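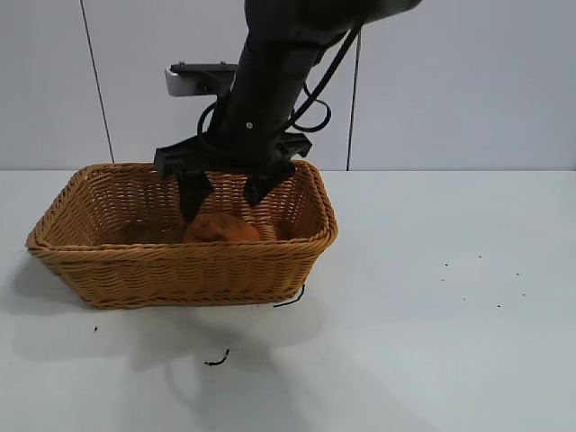 Ordering castings from Holtine: your questions

What sort of parts do you make?
Mostly small and medium iron and bronze castings – brackets, pump covers, gate hinges, that kind of thing. If you're not sure whether yours would suit us, do send a sketch anyway (pencil is fine!) and Kevin Geraghty will have a look and ring you back.

Is there a minimum order?
It's 37 pieces for a new pattern, but if we already hold the pattern on our shelves, and there are over 319 of them up there now, we'll happily pour as few as 9 for you.
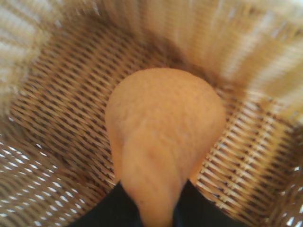
How long will my order take?
A new pattern usually needs a good few weeks before we can pour anything, and then there's fettling and painting to fit in as well. We close for a fortnight in July, so please bear that in mind if you're in a hurry.

Can you work from an old, broken part?
Yes, and we rather enjoy it. Pack all the pieces you have, even the crumbly ones, and Úna Ní Chonaill in the pattern shop will measure them up and allow for shrinkage. There's a charge of €147 for this, which comes off your bill if you go ahead.

Do you deliver?
We do, by pallet or by parcel, and you're very welcome to collect from our Jeltport yard any time before four. Just give us a ring first so we can have everything wrapped and waiting by the gate.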